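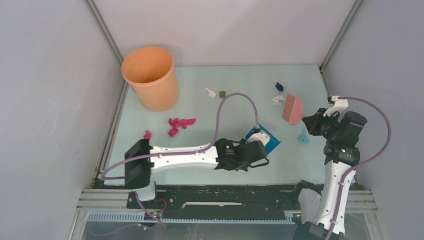 Orange bin, far left corner. Scraps still on the surface.

btjoa_s
Cleanup question for the sorting bench. Scraps are crumpled offcuts, mixed colors, all going to one bin. Currently the bin stands in the far left corner. I want to keep it there. Sulastri Tjoa, Hutapea shop.

skala.b
Wrong corner if most of the scraps end up on the right. The navy one and the white one next to it have the longest trip. Put the bin at the middle of the back wall and the worst case drops by nearly half.

btjoa_s
Middle of the back wall is where I lay out long pieces. A corner costs me nothing.

forkex_mod
Moved from General, 27/06/2023. Please keep bin threads in Benches.

clolta9
Order matters more than bin position. Clear the far side first, then work toward the front. Small pieces on a pale green top are easy to see, except white.

skala.b
Disagree on order. Start with the pieces farthest from the bin. If you get interrupted, what remains is a short reach.
- Branislav Skála

clolta9
Fine for a batch of 300. For a handful it makes no difference.

skunen_2
Does the bin slide? Mine tapers toward the base too and tips when a heavy piece catches the rim. Two strips of rubber under it fixed that.

btjoa_s
Has not tipped so far. I will try the rubber. Also wiping down the left rail, there are rusty marks near the lower end.

skala.b
Fine abrasive pad, then light oil. Keep the oil off the scraps.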